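Trarkstead DJ Controller, Model 600

The Trarkstead 600 is a two-channel controller for house and techno sets, built for small clubs and home practice. It has full-size jog wheels, a crossfader you can replace yourself, and balanced outputs.

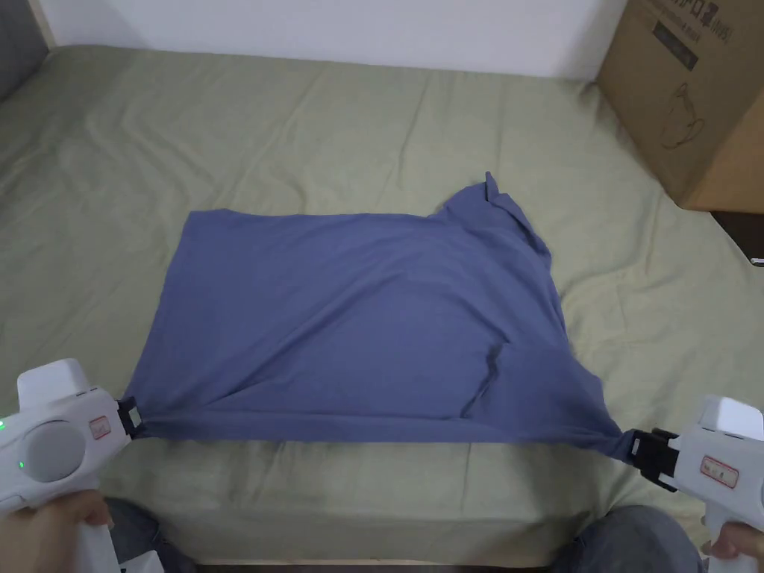
Does it work without a laptop?
Standalone playback needs only a USB stick with your tracks on it. Plug in a laptop if you want to use streaming services.

The mixer section has a three-band EQ and a filter knob on each channel – the same layout as the older Rilinex.
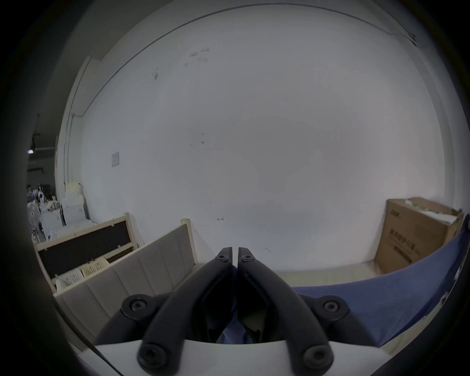

The headphone output has its own volume knob and a cue mix control. Both jack sizes are on the front panel. The power supply is included, but the Ametar hard case is sold separately (part 2865).

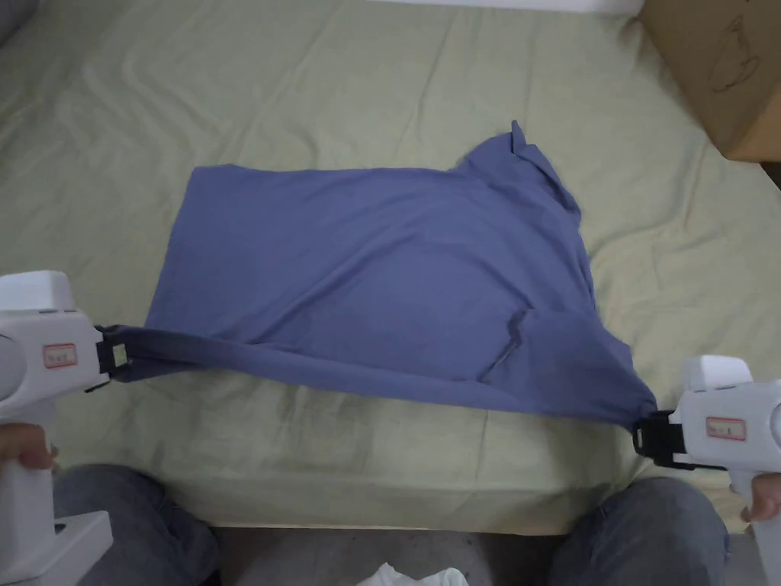 Shahla Sadeghi: I play long sets on mine and the crossfader is still smooth. I do wish the booth output had its own EQ.

Last updated: 22/03/2023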